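Cuaderno de taller, julio. Tintes naturales sobre algodón

Tercera tanda con rubia. Baño de 5 litros, agua del grifo del taller. Mordiente de alumbre, 16 g por cada 100 g de fibra, una hora a fuego lento y una noche en reposo. El algodón de Stullolico pesaba 643 g en seco, así que hubo que partirlo en dos ollas.

La primera olla salió más ladrillo que rojo. Edmund Sowa dice que me pasé de temperatura y puede que tenga razón: el termómetro se quedó pegado a la pared. La segunda, con una cucharada de creta, quedó mejor, aunque con aguas en los pliegues.

Lama Azar trajo muestras de granada y cebolla. La cebolla aguanta bien el jabón. La granada con hierro da un gris verdoso que me gusta para los forros.

Sigue abierta la cuestión del rojo para los manteles de Sayegh. Quieren cuadro pequeño y que no destiña.

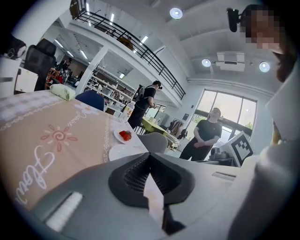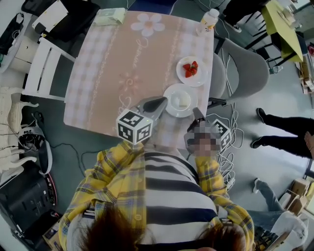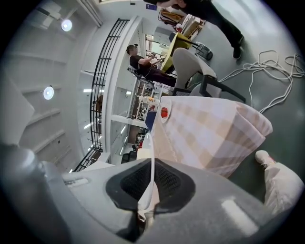

Para el cuadro pequeño habría que teñir el hilo antes de tejer, en madejas cortas y bien sueltas. Si lo hacemos sobre tela, con reserva de cera, los bordes se corren.

Pendiente: probar la solidez a la luz en la ventana sur, pedir más alumbre a Drekulari, limpiar el fondo de la olla grande. La etiqueta del bote de creta está borrada, rehacerla.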